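Workshop tips: good habits with a hand-held gripper

These are the rules we keep in our workshop at Barklow. Signe Grímsdóttir wrote the first list in September and I have added to it. They are meant for home workshops also, where the bench is small and the cables are many.

Check the bushings before each session. Turn every one with your fingers. If it feels rough, change it the same day and write it in the notebook.

Look at the finger pads from the front with the gripper closed. They should meet evenly over the whole length. Wipe them with a soft cloth - no solvent, it spoils the grip colour and the surface.

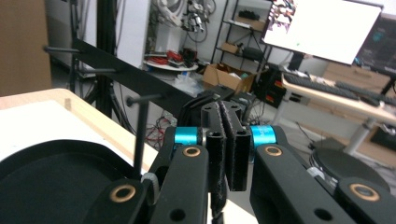 Finger pads, bronze-coloured bushings and the turquoise spacers on the pivots.

Keep the power strip where you can reach it without bending under a desk. Tie loose wires together before you walk with the tool in your hand.

Work with one tray at a time. Small parts go back in their own tin, also when you only stop for tea.

After 14 hours of use, tighten the screws a little. Prakash Annamalai marks each screw head with a dot of paint, so he sees at once if it has turned - a very good habit, and the paint costs almost nothing.

Last changed: Nov 18, 2018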